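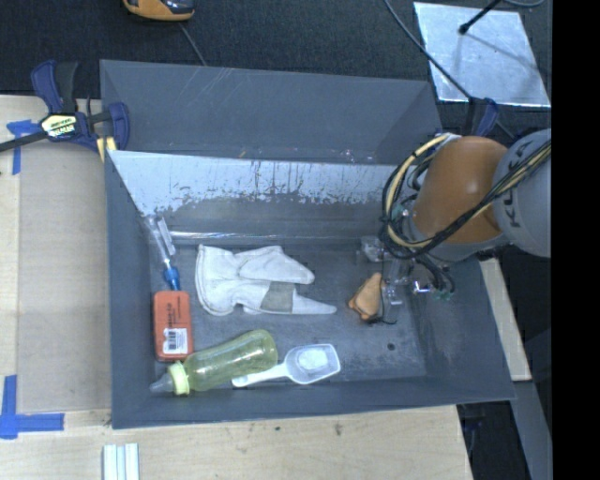 I've had a pre-order in for the Fukow phone since the day they opened it up, and I'm starting to wonder whether I should cancel and buy one in a store instead. The order page said it would ship in 18 days, then it changed to "preparing," and it has said that ever since. My card hasn't been charged, only a small hold that dropped off again. Meanwhile my old phone is hanging on by a thread – the battery was at 87 percent when I left the house this morning and it shut itself off before lunch. I use it at work all day, and it lives in whatever is handy, usually a big gray bin with scuffs all over the bottom and a white work glove lying in it, so I'm not asking for anything fancy. I just want a phone that turns on! Has anybody here canceled a pre-order and gone to the store, and did you keep the trade-in price they promised you? I'd hate to lose that part, as it was the main thing that talked me into it.

Posted by Darcy Whitcombe

Home Phones Tablets Carriers Help Sign In

Ciobanu

Hi Darcy, I went through nearly the same thing with my last phone, so I feel for you. First thing I'd do is open the order and look for the trade-in quote, which has its own number and its own end date. With mine the quote was tied to the order, and when I canceled, it went away with it. I had to get a new one in the store and it came out lower (not by a fortune, but enough to be annoying). So before you cancel anything, call or walk into the store, ask if they have the color and storage size you want sitting in the back, and ask them to match the quote while your order is still open. My store did let me print out the page and bring it along, and the young man at the counter was very nice about it, though he had to go find a manager.

The other thing is that "preparing" can sit there for ages and then jump straight to "shipped" overnight. Mine moved 2 days after I had given up on it. Once it goes to shipped you can't cancel, you have to refuse the box or send it back, and then you're waiting on a refund too. Good luck, and let us know how you get on – I'm curious now!

Zeris

just cancel it, stores have plenty

Cistutico

I'd check the hold on your card before anything else. If it dropped off and the card has expired or been replaced since you ordered, the order can get stuck without anyone emailing you. I had a new card come in April, forgot all about it, and my tablet order sat for three weeks until I typed in the new numbers. It shipped the next morning. Look under payment in your account, not on the order page.

Last updated: 12/09/2022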